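公開日のロボットデモ手順 双腕でナットをつまむやつ(1月版)

書いた人:今井りん(Rin Imai)
急ぎで書いてます。誤字は見つけたら直しておいて。

去年の手順書が古すぎて、当日の朝にみんなで読み合わせて困ったので作り直し。対象は公開日にデモ台に立つ人、初めての人も含む。ロボットを普段さわっている人は「前日」と「見学者を入れる」だけ読めば足りるはず。
会場はGrarksteadの一階、奥の実験室。Koboriの見学コースの三番目。前の部屋で話が長引くと、その分こっちが削られます。毎回そう。

やること、ざっくり
双腕の台でナットを片方のグリッパーでつまむ。もう片方は待機か受け取り。手首カメラの映像をモニターに出す。見学者はモニターと実物を交互に見る。一組16分で入れ替え。
16分のうち、動かすのは半分もないです。残りは説明と質問。

用意するもの
・デモ台一式(双腕、手首カメラ、布はかけたままで)
・六角ナット、予備を小皿に
・ナットを入れる小皿、ふたつき
・モニター、HDMIの長いほう
・延長コード、床に貼る養生テープ
・非常停止ボタン、手元用と見学者側係員用
・糸くず取りのローラー
・アルコールティッシュ(指先用、カメラのレンズには使わない)
・レンズ用の布
・Zikbyの入ったノートPCと充電器
・名札、立入ラインの札
・水。しゃべる人のぶん。本当に忘れる

Zikbyはうちの再生・遠隔操作用のソフト。正式な説明は共有フォルダの中。この手順書では画面のボタン名だけ書きます。
Ladettiは順番待ちの整理券システムのほう。名前が似てないのに毎年取り違える人がいる。受付にあるのがLadetti、台の横にあるのがZikby。

前日その1 台まわり
布のしわを伸ばす。手で外側に向かってなでるだけ。引っぱらない。布がずれると登録済みの位置が全部ずれます。
布の上のごみをローラーで取る。手首カメラだと糸くず一本でもモニターに大きく出る。去年、前の列の子どもに「毛!」と言われ続けた。
レールの上に置きっぱなしの小物、気になるなら片づけてもいいけど、ケーブルを留めているものは外さない。外すと次の日の朝に泣く。
ケーブルの取り回し。アームを一番遠い姿勢と一番近い姿勢に動かして、両方で引っかからないこと。手首のところは少したるませておく。ぴんと張っているのはだめ。
床のケーブルは養生テープで全部ふさぐ。見学者の通路は特に。

前日その2 指先の確認
指先を目で見る。欠け、ゆるみ、汚れ。
付け根のねじを手で触ってみて、動いたら増し締め。六角レンチは引き出しの二段目。
開閉を全開から全閉までゆっくり。途中で引っかかる感じがあったら、その時点でやめて連絡。
左右の先端がそろっているか。手首カメラの映像で見るのが早い。上から見るより分かりやすいです。ずれていたら指を付け直し、そのあと必ずゼロ点を取り直す。ゼロ点を忘れてつまむと、ナットが斜めにはじけてどこかに飛ぶ。見つからない。

前日その3 カメラと画面
レンズをふく。専用の布で。ティッシュはだめ。
映像をモニターに出して、部屋の一番後ろから見る。後ろで見えなかったら輝度を上げるんじゃなくて、まずモニターの向き。
映像の遅れ。手をカメラの前で振って、画面の手が遅れて見えるようなら配線を有線に。無線のままやらないこと。見学者が一斉にスマホをつなぐので当日は必ず重くなる。
フォーカスは指先に合わせておく。遠くがぼけるのはしょうがない。

前日その4 再生データ
当日の自動再生で使う動きは、共有フォルダの「demo_jan」の中。
全部で1,446本の記録があるけど、使うのは三本だけ。ほかは開かない。似た名前のものが並んでいるので、ファイル名の末尾をよく見ること。
再生は一回通しでやってみる。速度は低速。低速で問題なくても、本番の速度でもう一回。
終わったらホーム姿勢に戻して、電源を落として、布をかけない(アームに布をかけると朝に指が引っかかる。一回やった)。

当日の朝
開場は午前10時。集合は8時半。鍵はKoboriの事務室。早く着いても開いてないです。
順番。これは守って。
1 非常停止が押された状態になっているのを見る
2 台の上に物がないのを見る
3 制御箱の電源
4 ノートPC、Zikby起動
5 カメラの映像が両方来ているか
6 周りに声をかける「動かします」
7 非常停止を解除
8 ホーム姿勢、低速
9 開閉三回ずつ
ここまでで変な音がしたら止める。音の説明がむずかしいけど、いつもと違ったら変な音です。迷ったら止めて大丈夫。

朝の一発目は指が固いことがある。開閉を何回かやってから位置確認に入る。
位置確認は、ナットを置く場所の真上まで下ろして止める。ずれがあったら画面の「オフセット」で直す。手で台を押して合わせるのは禁止。やる人がいる。

係の分担
しゃべる人、一人。
操作する人、一人。しゃべらなくていい。というか、しゃべらないで。
見学者側の係、一人。ラインと非常停止。
受付とLadetti、一人。
三人しかいないときは受付をKobori側に頼む。操作としゃべりを一人でやるのは無し。話しかけられて手が止まるか、手が動いたままそっちを向くか、どっちかになる。

見学者を入れる
一組36人まで。立ち見。消防の関係でこれ以上は入れない。Ladettiの画面で止まるようになっているけど、家族がまとめて入ると一人二人あふれるので、入口でも見ること。
今年の予約はほぼ150人。全部来たら五組になる。最後の組は少なめになるはずなので、質問を長めにとれる。
背の低い人、車いすの人は前。入口で先に声をかけて、先に入ってもらう。あとから前に出てもらうと気まずい。
ラインから台までは腕を伸ばしても届かない幅。テープは前日に貼ってあります。踏んでいる人がいたら、やんわり。
カバンと長いひもは前で持ってもらう。
写真はどうぞ。フラッシュは切ってもらう(カメラの露出が飛ぶ)。

最初のせりふ
自由でいいけど、抜けがちな内容だけ。
・止まっていても急に動くことがあるのでラインの中に入らないで
・赤いボタンを押すと全部止まる、押すのは係がやる
・つかむのに失敗することがある、そのときはやり直す
・トイレは廊下を出て右
失敗の話は先に言っておくと楽です。落としても拍手がくる。

デモの流れ(16分の内訳)
最初にモニターの説明。二つの映像が、それぞれどっちの腕のものか指でさす。これを飛ばすと最後まで「どっち?」と聞かれる。
次に低速で腕だけ動かす。何も持たない。全開、全閉。見学者はここでもう写真を撮りはじめる。
それからナット。実物を一個、しゃべる人が手で持って見せる。大きさが伝わらないとすごさも伝わらないので。回覧はしない。前に回して二個なくなった。
つまむ。
止める。
話す。
放す。
もう一回、今度は見学者に「どこで閉じると思いますか」と聞きながら。以外とこれが盛り上がる。
最後に質問。残り三分で係が手をあげて合図。

つまむところの操作、詳しく
ここだけは操作の人がちゃんと読むこと。
1 Zikbyで「手動」に切り替え。自動のままだと途中で勝手に次に行く。
2 使う腕を選ぶ。選んだほうのカメラ映像の枠が太くなる。使わないほうの腕は「待機」。待機にしないと、肘が少し下がってくる。
3 指を開く。開きはナットの幅より少し広い程度。全開にすると閉じるまでが長くて見学者が飽きる。
4 真上に移動。ここまでは普通の速度でいい。
5 低速に切り替え。切り替えたら口に出して「低速」。見学者側の係が聞いている。
6 下ろす。モニターを見ながら。台は見ない。台を見ると高さがずれる、慣れてない人ほど。
7 指先のあいだにナットが来たら止める。真ん中から外れていたら横に送る。上げてから送る。下げたまま送らない。
8 閉じる。力は「弱」から。「中」にするのは二回すべったときだけ。「強」は使わない。
9 穴がカメラのほうを向いているか確認をすする。向いてないとモニターで見て何だか分からない。向いてなければ一回放してやり直し。
10 そのまま止めて、しゃべる人に手で合図。

止めている時間は長めでいい。見学者の目が台とモニターを何往復かするので。手を離さないで待つ。
すべって落ちたとき。追いかけない。手を出さない。指を開いて、上げて、低速のまま最初から。布の外に落ちたら、その一個はあきらめて予備を使う。予備を置くときは非常停止を押してから。毎回。

受け渡しをやる場合
やらない組があってもいい。時間が押しているときは飛ばす。
もう一方の腕を、つまんだ腕の正面に持ってくる。高さをそろえる前に、必ず間をあける。手のひら一つぶん以上。
近づけるのは受け取る側だけ。両方同時に動かすと、画面で見ていてどっちが動いているか分からなくなる。
受け取る側が閉じたのを見てから、渡す側を開く。逆にやると落ちる。当たり前なんだけど緊張していると逆にやる。
指先どうしが当たりそうになったら止める。ちょっとこするくらいでも止める。
終わったら受け取った側から先に離れる。渡した側はその場で待つ。

モニターに出る手首カメラの映像。上がナットをつまんだところ、下が向かいの腕。 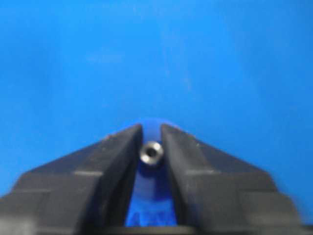

穴がこっち向き。このくらいで止めて合図。

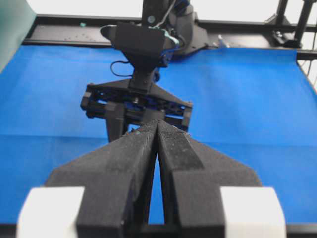 よくある質問と答え
そのまま読まなくていいです。参考に。

「これはAIですか」
今日の分は人が動かしているのと、記録した動きの再生の二つ。正直に言う。盛らない。
「なんで指がこんなに細いんですか」
小さいものをはさむため。先のほうだけ細い。付け根のほうは太いと見せるといい。
「卵は持てますか」
毎年聞かれる。今日はやらない、で。卵を持ってきた人がいたけど断りました。
「いくらですか」
答えない。笑ってごまかすのは印象が悪いので「この場ではお答えしてないんです」と普通に。
「さわっていいですか」
台の腕はだめ。外してある指の予備なら、最後にさわってもらってよい。予備は係が手に持ったままで。
「ねじは締められますか」
今日はつまむところまで。回すのは別の話になるので長くなる、休憩中に来てもらう。
「働いてみたいんですけど」
Koboriの事務室の連絡先の紙を渡す。受付に置いてあります。

うまくいかないとき
映像が片方だけ黒い
ケーブルを抜き差しする前にZikbyの「再接続」。だめなら非常停止を押してから抜き差し。見学者には、もう片方の映像で話をつなぐ。

腕が途中で止まった
画面に赤い字が出ているはず。読む。読んでから「解除」。読まずに連打しない。三回続いたらその組のデモは再生なしで、話と質問だけに切り替え。

ナットが指にはさまったまま離れない
開いても付いてくることがたまにある。指が汚れている。非常停止を押して、手で取って、アルコールティッシュでふく。ふいたら乾くまで待つ。

布がずれた
その組が終わるまで直さない。終わったら非常停止、直す、位置確認から。

Ladettiの番号が飛ぶ
受付で紙の整理券に切り替え。紙は受付の引き出し。番号は続きからじゃなく、頭にKを付けて1から。

子どもがラインの中に入った
すぐ止める。声をかけるより先に止める。止めてからゆっくり声をかける。しかる感じにしない。

入れ替え中にやること
時間がない。次の順で。
非常停止を押す→ナットを数えて小皿に戻す→布をローラー→指先を見る→非常停止解除→ホーム姿勢→入口に「どうぞ」。
ナットの数が合わないときは入れる前に探す。床の線の内側をまず見る。靴の裏も見る、意外とある。
しゃべる人はこの間に水を飲む。次の組に話しかけられても、中に入るまで待ってもらう。

昼休み
電源は入れたままでいいけど、非常停止は押す。部屋に誰もいなくなるなら制御箱も切って鍵。
午後の一組目の前に、朝の手順の5から9までをもう一回。

終わったあと
ホーム姿勢。非常停止。Zikbyを終了。制御箱。ノートPCの順。
ナットはふたつきの小皿に入れて引き出しの一段目へ。
養生テープはその日のうちにはがす。一晩置くと床に糊が残る。
ログは「demo_jan」の中に日付のフォルダを作って入れてくださいい。落とした回数は書かなくていい。止まった回数と、赤い字の内容は書く。
さわってもらった予備の指はふいてからしまう。
鍵を事務室に返す。夕方5時で閉まるので、片づけの途中でも先に一人行くこと。

去年からの変更
・一組の時間を短くした
・操作としゃべりを完全に分けた
・非常停止ボタンを見学者側にも一つ
・ナットの回覧をやめた
・受け渡しは必須じゃなくした

まだ決まってないこと
モニターを二台にするか。あると楽だけど置く場所がない。
雨のときの傘の置き場。Koboriに聞いてます、返事待ち。
マイクを使うかどうか。去年は無しで最後の組のとき声が出なくなった。
分かったらここに足します。今井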